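Six months in the saddle for the unit that got me walking again

I've never been much of a one for speeches, so when the paper asked me to write this myself I said yes only if I could do it the way I talk. So bear with me!

In August I'm going to ride my bicycle from my front door in Dirkgate out to the coast at Drirnel and back again, 162 miles, to raise money for the spinal rehab unit at Jaunzems Hospital. I'm hoping for $2,500. As I write this we're a little past $2,000, which still makes my stomach flip every time I open the page and look.

Two years ago I couldn't stand up to brush my teeth. I'd had a bad back for ages (who hasn't?) and I kept putting it down to my job, which had me in and out of a delivery van all day. Then one morning I woke up and couldn't feel my left foot, and by lunchtime it was both of them. My wife Trina drove me to Jaunzems with the seat laid flat and ran at least one light that I know of. I was in surgery that same evening for a slipped disc that was pressing on the nerves at the bottom of my spine.

The surgery went fine. It was the part after that I hadn't pictured at all.

I was on the rehab unit for six weeks. It's up on the third floor, at the end of a hallway with a handrail the whole length of it, and I got to know that handrail very well. My physical therapist was a man called Normunds Ozoliņš, and for the first few days I'm afraid I was pretty rude to him. He'd turn up at 7 a.m. with his coffee and say "Okay, feet," and I'd pretend to be asleep. He'd just stand there drinking the coffee until I gave up.

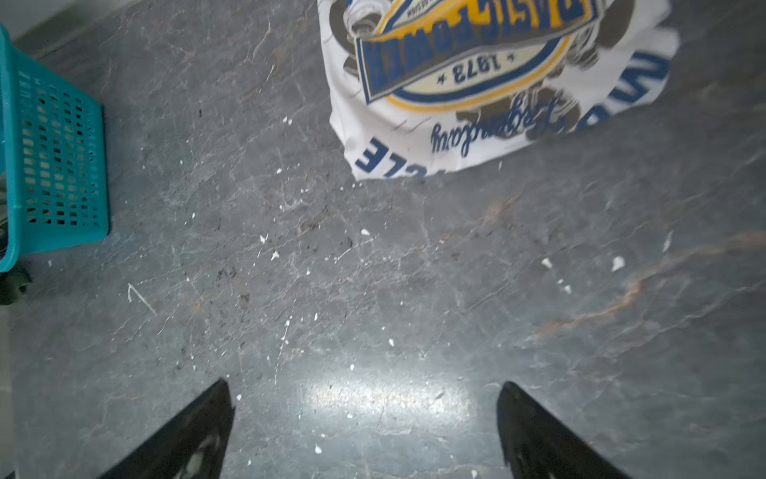 My first goal was to sit on the edge of the bed for one minute without holding on. I managed 20 seconds and slept the rest of the morning. By the second week I was standing between the parallel bars, sweating through my T-shirt, and by the fourth I did the full hallway with a walker and one rest. A lady in the room across from mine clapped when I got to the end, and then she did it herself the next day and I clapped for her. We still send each other Christmas cards.

What I want people to know is how much the unit does on not very much. The stationary bike I used had a pedal strap held on with tape, and there was one of it for the whole floor, so you signed up on a sheet and hoped the person before you didn't get a second wind. That bike is why I'm doing this. I sat on it feeling sorry for myself for ten minutes a day, then fifteen, then half an hour, and somewhere along the way I started thinking about being on a real one, outdoors, with some wind in my face.

The money from the ride goes toward a second bike for the unit, one that a person can use straight from a wheelchair. Normunds has had the brochure for it pinned up over his desk since before I was a patient. If there's anything left over, it'll go on new straps and hand grips for the old one, which I'm told is staying put because half the floor is attached to it.

Training's been mixed, I'll admit. I started in the winter with laps of the parking lot behind the Trinon store, where I work the customer desk now (no more vans for me). I fell off twice, both times at a standstill, both times in front of customers. These days I'm doing 40 miles on a good weekend and my legs mostly do what I ask. My left foot is still numb along the outside edge and it's probably going to stay that way, so I have to look down now and then to check it's on the pedal.

I'm splitting the ride over three days, with two nights at my cousin's place near Drirnel in the middle – so one long day out, one short day pottering up and down the shore road to make up the miles, and one long day home. Trina's following in the car with sandwiches and a spare tire. Normunds has said he'll ride the last 6 miles with me, and he's warned me he's going to shout "Okay, feet" at the bottom of every hill.

My coworkers at Trinon have been fantastic, by the way. They've done a bake sale and a raffle, and my manager has promised to match whatever ends up in the jar by the registers, which I'm putting in print here so he can't wriggle out of it.

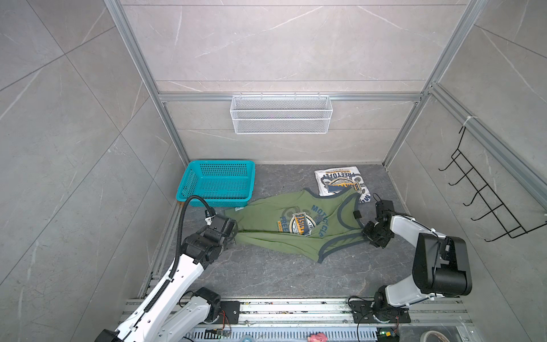 Green tank top with navy trim and a motorcycle print.

If you'd like to chip in, there's a jar at the Trinon customer desk and a sponsor form at the front reception at Jaunzems. Coins are fine, we'll take anything. And if you're around on the morning I set off, come on down to the end of Main Street in Dirkgate at 8 a.m. and give me a wave. I'll be the one looking at his left foot.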